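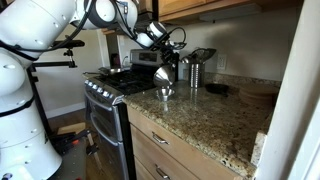

The planner is the part that eats your December. Kagiso Lekota says this flatly, scrolling through a log of 210 failed trajectories, most of them thrown out by the collision checker before a single joint moved. Her team at Larkidero writes motion software for arms that work in ordinary kitchens, and ordinary kitchens are awful. Shiny everything. A steel funnel hanging over a small metal cup, steel range behind it, steel utensil holder next door – the depth map comes back full of holes and the planner treats every hole as a wall. Or worse, as free space.

So they stopped trusting depth near the goal. The new build, called Verkton, takes a coarse scene model once, then hands the last 50 millimeters to a slower controller that works from edges in the color image. Rim of the cup, tip of the spout. Line them up, come down, check again.

It's slow. Lekota doesn't care much. "Fast and wrong means flour in the burners," she says.

The held tool is the other headache. Most planners know the shape of the gripper and forget what's in it. Verkton bolts the funnel onto the arm model the moment the fingers close, so the cone gets its own clearance from the utensils at the back of the counter. Sounds obvious. Took 7 rewrites, mostly becuase the grasp is never quite where the software thinks it is. A few degrees of tilt at the wrist and the spout is off the cup.

Then cables. They run on the outside of the links and the planner used to have no idea. Now there's a padded shell around each link plus a penalty for wrist twist. Crude, she admits. Works better then the fancy version, which modeled the cable as a chain and ate 200 milliseconds per query.

Replay is where the team lives these days. A tool called Stosham records every plan, every rejected plan and the reason it was rejected, and lets you drag a slider back to the moment things went bad. Lekota keeps it open on a second screen all day. Next up is pouring, and a proper model of granite glare. The branch for that is already three weeks behind.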